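Undolano Sidewalk Navigation: Notes on the Planner Rewrite

Monday, March 25, 2019

Since August, the navigation group at Gilmartin has been replacing the local planner in Undolano, the software stack that steers our small delivery platform along city sidewalks. The new planner is now the default in simulation. I have been asked by several colleagues outside the group to set down what changed and what remains open, and this post is my attempt to do so in one place. The views are my own and do not commit the company to a release date.

All of the work described below was carried out in Nultmont, our rendered downtown district. Nultmont provides streets, sidewalks, pedestrians, street furniture and sunlight. The planner receives the same camera messages that it would receive on the vehicle, at the same rate, and has no access to the simulator's internal state. We hold to that rule strictly. An earlier project allowed the planner to read pedestrian positions directly, and much of what was learned had to be discarded afterward.

The shadow problem

The old planner relied on a ground classifier that labeled each patch of pavement as free, blocked or unknown. Unknown patches carried a high cost. In open daylight this was a sound policy. Along a tall building, where most of the walking surface may lie in deep shade, the classifier returned large unknown regions, and the vehicle slowed, drifted toward the lit side and sometimes stopped at the line between sun and shadow.

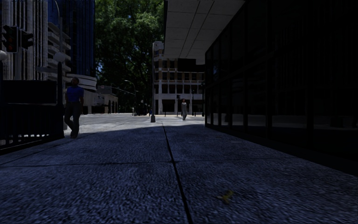

Changes to the ground classifier

The classifier was retrained with exposure variation applied separately to the shaded and lit portions of each view. We also gave it a short memory, so that a patch seen clearly from one position keeps part of its label when the exposure shifts a moment later. The memory is kept in the vehicle's own coordinate frame and is cleared whenever odometry reports a slip.

Joints between slabs were a second source of trouble. A long dark joint resembles a small step, and the old classifier marked many of them as curbs. The new version asks for agreement between appearance and estimated height before it will place a curb in the map. A leaf or a stain is treated the same way: unless it has measurable height, it is ground.

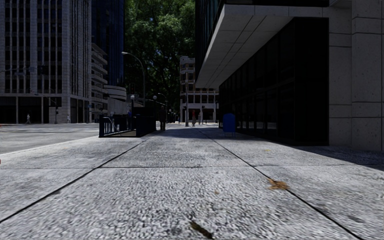
I should add that the height check costs time. On the onboard computer the full perception pass rose by 18 milliseconds, and we recovered only part of that by lowering the resolution of the outer image area. The planner runs on a fixed cycle, and a late map is handled by reusing the previous one with every obstacle boundary enlarged slightly. This is a conservative choice. It makes the vehicle appear hesitant in narrow places, and I expect it to be revised.

The planner itself

The old local planner sampled a fan of arcs and scored each one. It was easy to understand and easy to tune, and I was reluctant to give it up. Its weakness was that every arc was scored alone, with no regard to what had been chosen in the previous cycle. Given two routes of nearly equal cost, one on each side of an obstacle, it could alternate between them until it was too close to take either.

The new planner, which carries the internal name Flanda, keeps 13 candidate paths alive from one cycle to the next. Each is adjusted in place as the map changes, and a candidate is dropped only when it becomes infeasible or when a better one has held its lead for six consecutive cycles. The practical effect is that the vehicle commits to a side early. Fixed objects standing out in the walking space, such as a mailbox set a short distance from a building, were the most common cause of the old alternating behavior and were therefore our first regression case. 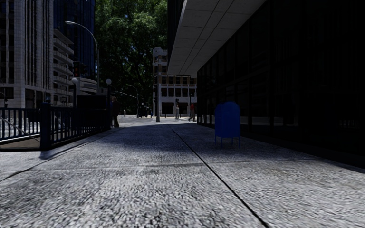 A reader of the draft of this post objected that holding a path for several cycles is only a delay placed on top of a scoring rule, and that a pedestrian who changes direction suddenly would expose it. The same reader asked whether the hold applies during an emergency stop.

The second question has a short answer. It does not. The stop monitor is a separate process, reads the raw obstacle layer and can cut the speed command without consulting the planner. The first objection is fair in part. The hold governs changes of preference between feasible paths, and a path that a person steps into becomes infeasible at once. What remains is the middle case, in which a pedestrian approaches slowly at an angle and both sides stay technically open. Our results there are mixed.

Test results

We ran 896 scripted episodes under each planner, with the same starting points and the same pedestrian behavior. Stops at shadow boundaries are now rare enough that we review each one by hand. Side changes within a single approach fell sharply. Average travel time went up slightly, mostly on account of the enlarged obstacle boundaries described earlier. I regard this as an acceptable exchange for the present, although the scheduling group does not fully agree.

The complete set of logs is available on the internal server together with the configuration files. Anyone repeating the runs should check that the classifier memory is turned on, as the default in the older launch file is still off.

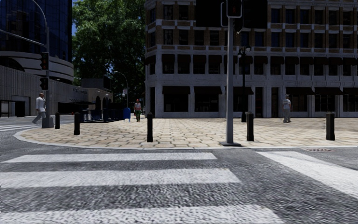
Corners are the next item of work. On a straight sidewalk the building and the curb give the planner two dependable edges, and at a corner both of them fall away. The curb bends around, the walking area opens into a plaza, and the crossing begins at a place that must be found from paint and signals. Thin posts are a particular concern. A row of black bollards along the curb may look like a closed barrier from a low angle and like nothing at all from a distance, depending on how the obstacle layer groups them. At present we group by spacing, with a threshold set by hand. We also have to handle a signal whose red symbol is dim, and the current detector's confidence on such symbols is lower than I would like – low enough that the crossing module will simply wait.

Waiting is safe, but it is not a crossing policy. The next revision will keep a history of each signal across several frames and will report "not known" as a separate state from "do not walk," so that the logs can tell us which of the two held the vehicle at the curb. The message definition has been drafted and is open for comment on the Undolano tracker. Comments on the field names are welcome as well, particularly from those who maintain the playback tool, which will need a matching change.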